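4. Cleaning and storing your glazed pieces

I wrote this part after two bowls from the Makowska kiln came to me with cloudy rims, so please read it before you reach for the sponge!

1. Lay a folded towel in the sink - a bare sink chips foot rings faster than anything.

2. Fill with lukewarm water, up to 15 minutes of soaking, no more. Skip the soak completely for anything with gold on it.

3. Wipe with a soft cotton cloth, always along the brush lines.

4. Stand the piece on its foot and leave it overnight before it goes in the box.

Note: unglazed feet hold water longer than you'd think. Mine from Tirkero took until the next afternoon.

Caution: no dishwasher, no bleach, and no tape on overglaze enamel, ever. 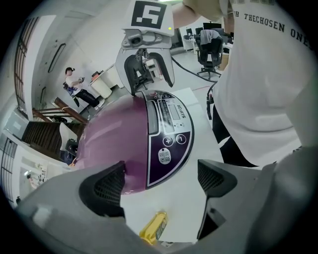 Gold rims hate hot water, so keep it well under 63 °C (I stay far below that myself). If you heat your water in an electric kettle, one with a little display and plus and minus buttons on the lid is fine, but mix in cold from the tap and test with your wrist before the bowl goes anywhere near it.

5. Wrap in plain tissue and write the piece's number on the outside of the box.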